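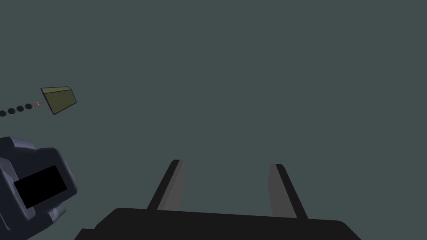
Re-zeroing the Tilden grippers in sim

4 min read

Ren updated the hand model in May, so I redid the jaw zero. Open to full stroke, nothing in the fingers, log 500 samples a side, write the mean into the joint file. Guoqing Yuan wants the raw logs kept. 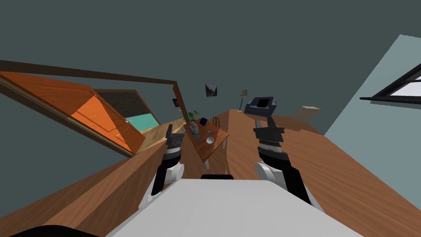
Camera tilt is a separate parameter – leave it until the jaws are finished. I set it against long straight edges, and the floor planks and door frame give plenty of those. Both arms stay forward with the grippers open while I adjust.

2 comments · 100 shares

Related
Herkow joint file notes
Grevcombe: replacing a wrist cable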